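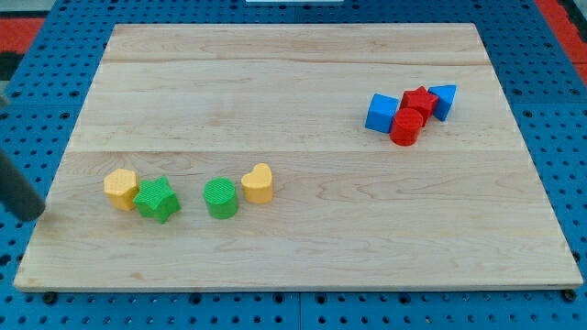 Written by Guðlaug Nørgaard, Client Onboarding, Gruton
Section 7 of the Skarkell Set-up Guide

7. Setting Up Your First Calling Campaign

Welcome back! If you've worked through the earlier sections, your team can sign in, your headsets are talking to the right computers, and you're ready for the part most people bought Skarkell for in the first place, calling businesses on behalf of your clients. Set aside a quiet hour for this if you can, with a cup of something beside you. You can stop at any step and come back later, and Skarkell will keep your draft.

You will need:
Your client's contact list, saved as a CSV file
The calling script, approved in writing by the client
The outbound number the client wants people to see
A supervisor login (agent logins can't create campaigns)

7.1 Create the campaign

1. Sign in as a supervisor and choose Campaigns, then New.

2. Type a name. I like to use the client first and the purpose second, so "Løken appointment setting" and not just "Appointments". You may have one client now, but once there are several on the list you'll be glad you did it this way (I learned this with a screen full of campaigns called "Test").

3. Choose a campaign type. Appointment Setting and Lead Checking come with ready-made result codes. Blank comes with none, and you'll add your own in 7.3.

4. Enter the outbound number and press Verify. Skarkell rings that number and reads out a short code, so have somebody standing by to answer it. Type the code in the box and press Confirm.

Note: If the number belongs to a switchboard with a recorded greeting, the code gets read out to the greeting and you'll never hear it. Ask the client to turn the greeting off for a few minutes, then press Verify again.

7.2 Load the contact list

5. Open the Contacts tab and choose Import. Pick your CSV file.

6. Match each column in your file to a field in Skarkell. Company Name and Phone must be matched. Everything else is up to you, though I'd bring in Job Title if you have it, as agents do ask.

7. Press Check. You'll get a short report of how many rows are good and how many need attention. When we moved the Resivside account over last November, the report came back with 639 rows to fix, and every one of them had the same missing area code! So please don't panic at a big number. Download the report, look for a pattern, mend the file and bring it in again.

8. Press Import.

CAUTION: Load the client's do-not-call list before you start the campaign. Go to Contacts, then Exclusions, then Add File. Numbers added after dialing begins are skipped from that moment on, but calls already in the queue will still go out.

7.3 Add the script and result codes

9. Paste the script into the Script tab. Anything in square brackets, such as [Company Name], is filled in from the contact list when the call connects. Spelling counts, and so do capital letters.

10. Under Results, add a code for each way a call can end. Keep the names short and plain. "Call back" is lovely. "Prospect requested further contact at a later time" won't fit on the button.

11. Set Retry Limit to 2 and Wait Between Tries to whatever you and the client have agreed.

7.4 Try it out

12. Choose Test Mode and add the phone numbers of a few colleagues. Test Mode makes up to 10 calls and leaves the real list alone.

13. Take the calls, read the script aloud all the way through, and press each result button at least once.

14. Open Reports and make sure every test call shows the result you chose. If one is missing, go back to step 10 and look for a code that was typed but not saved.

15. Turn Test Mode off and press Start.

Note: Start stays gray until the outbound number is verified and an exclusion file has been added. If your client has no do-not-call list, tick No Exclusions Supplied and enter your initials.

To pause a running campaign, press Hold. Agents finish the calls they are on and no new ones are placed. Changing scripts while a campaign is on hold is covered in Section 8.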